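How do I stop my fiddle going out of tune at every session?

Posted by Sabina Kováčik in Folk and Early Instruments

I play fiddle in a small band in Kumasbridge. We do Irish tunes, a few Scottish airs, and one medieval dance that the harp player insists on and the rest of us endure. My fiddle is an old Skotov with wooden pegs and a fine tuner on the E string only. At home it behaves. In the back room of the pub it drops nearly a semitone on the A and D within two sets, and then the pegs either won't move or come flying round all at once.

I've changed the strings. I've tried chalk on the pegs, which helped for one evening and ruined a black skirt. The flute player says it's my ears. We have a longer concert in May, 14 tunes and a talking bit in the middle, and I'd like to get through it without retuning during the poem.

I do take some care over it. It travels in a hard case, wrapped in an old jumper.
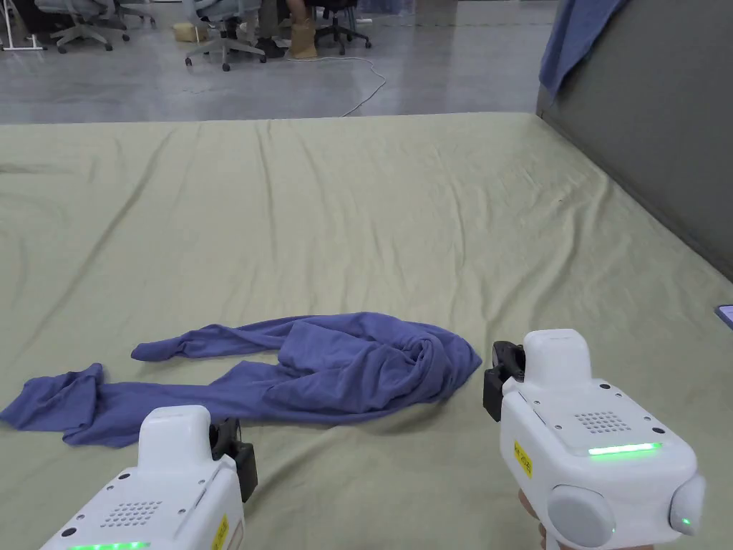
The jumper, off duty.

Is this a peg problem, a string problem or a room problem? And is there anything I can do that doesn't cost more than the fiddle did?

Fulvio Bortolotti
Most likely pegs, made worse by the room. I repaired fiddles for a living for a good while and I saw this one every winter, usually brought in by someone who had already tried chalk.

Wooden pegs are tapered and sit in tapered holes. Over the years both wear out of round, so the peg touches in a couple of places instead of all the way along. Dry air shrinks the peg and it slips. Damp air swells it and it sticks. A pub manages both in one night, starting with the heating on and nobody in, and ending with forty wet coats.

Take the pegs out one at a time, never all together, or the soundpost may fall over and then you really will be spending money. Look at the shiny bands on the shaft. You want two even ones, where the peg meets the walls of the box. If they are patchy, the pegs need refitting and that is a job for a repairer. If they look fine, wipe off all that chalk with a cloth 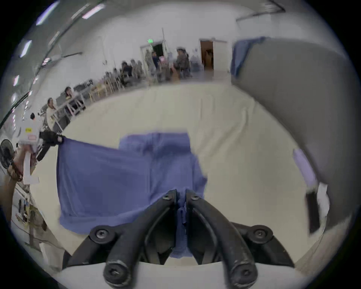 and put on a little proper peg compound, the sort that comes in a stick like a lipstick. Turn the peg a few times to spread it. When you tune, push inwards as you turn, and come up to the note from below. Most people turn without pushing and then blame the fiddle.

Also check how the string is wound. It should run neatly towards the thick end of the peg and finish close to the wall of the box without being jammed against it. If it's crossed over itself in a heap, it will go on settling all evening.

Get to the pub early, open the case and leave it somewhere away from the radiator while you have a drink. Tune after that. I'd allow half an hour.

Yazdani
get geared pegs. they look like normal ones and turn like guitar machines. had mine 9 years and never touched chalk since. not cheap to have fitted, but cheaper than a new flute player

Tellix
Can't help with pegs, I play the bodhrán, which goes out of tune too but people are too polite to mention it. For the concert, could you put the poem straight after your worst-behaved set? Somebody else is talking, you turn your back and tune very quietly. Or get one of those clip-on tuners so you can do it by plucking. We did this for two years behind a man who told long stories about herring and I don't think he ever noticed.

Sabina Kováčik
Thank you all. The bands on the A peg are patchy, and the string was in a heap, which I'm choosing to blame on whoever had the fiddle before me. I'll ring a repairer before the concert. The E was fine, naturally. Yazdani, I've passed on your remark to the flute player – she says to ask what you charge.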